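A ball for little kids and a pump that lives in a drawer

Posted 11/05/2025

My niece starts school in September and her present had to be three things: pink, bouncy and hers. I ended up with the Canen kids' basketball, bought flat, and a Trovon hand pump to go with it. I've had both for a while now and I like them so much that I'm writing a review of a ball.

The Canen is a soft light pink with darker magenta seams that wave across it, and it's covered in little space doodles. There's a rocket, a flying saucer, a big blue planet with craters, and a sun with a smile on its face. Whoever drew these had a good time! They're quick and loose, like something you'd find in the margin of a school notebook, and they suit the ball far better than the glossy cartoon faces you usually get.

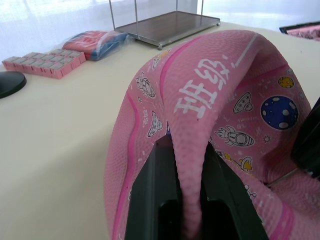 I was worried about the rubber. Cheap kids' balls can feel like a bath toy, slick and a bit sticky at once, and small hands lose them straight away. This one has a proper pebbled finish all over, finer than on a grown-up ball but easy to hang on to. The bounce is livelier than I'd hoped for on concrete and a bit dull on grass, as you'd expect. It's also quiet enough that I let her dribble it in the hallway (up to a point).

My favourite touch is the spot for a name. The lettering is in Chinese, 姓名 for name with a line after it, and 班级 for class elsewhere on the ball. We wrote on it with a paint marker from the craft box and I'd suggest you do that before you pump it up hard. A regular felt pen rubbed off on her sleeves.

If you don't have a ball stand, find something flat and round to rest it on. A ball that's half full of air has a mind of its own and rolls off whichever side you're not watching.
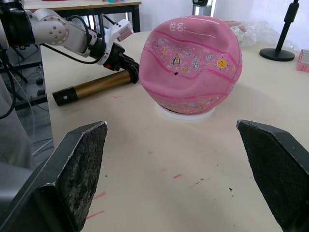
The pump

I'd been using an old floor pump from the garage for everything, bikes and balls and one very patient air mattress, and it was always behind the snow tires when I wanted it. The Trovon is small enough to keep in the kitchen. It has a gold-coloured barrel with a bit of a satin shine, black fittings at the ends and a thin black hose. Mine weighs 237 grams on the kitchen scale.

The stroke is smooth and I like the hose more than anything else on it. With a stiff pump you're always bending the needle a little as you push, and I've snapped two that way. With a hose the needle just sits there. It does want a drop of glycerine or a bit of spit first, and please go slowly on a ball that's been folded up in a box.

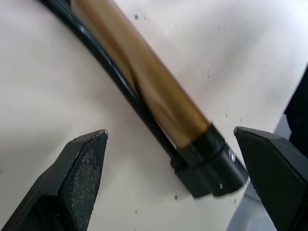

Rostyslav Hladun thinks I'm too easy on it. He has the same pump for his bike and finds it a slog once the tire gets firm – fine for the last bit of air at the trailhead, he told me, but he wouldn't want to start from flat with it. I can believe that. A ball needs much less pressure, and I was done in under 10 minutes with a break to answer the phone.

What I'd change

A spare needle in the box would be nice. The Canen came without one, and so did the pump, so I had to borrow one for the first evening. I'd also like a clip to hold the hose against the barrel, because in the drawer it wanders off and grabs the whisk.

Would I buy the pair again? Yes, gladly. I've already got my eye on a second ball for her cousin, who has been making his feelings known.
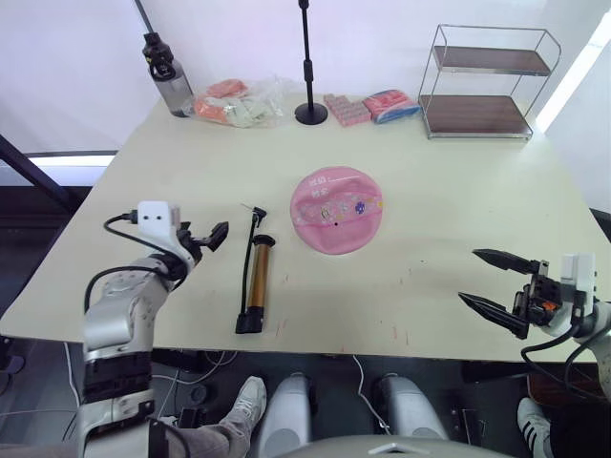

Remedios Lagman: We have the same ball and it loses a bit of air over a couple of weeks, so don't panic and send it back like I nearly did. A few strokes and it's good again. My son does the pumping himself now and won't let anyone else near it. Wipe it with a damp cloth and not the kitchen spray, which left ours kind of chalky.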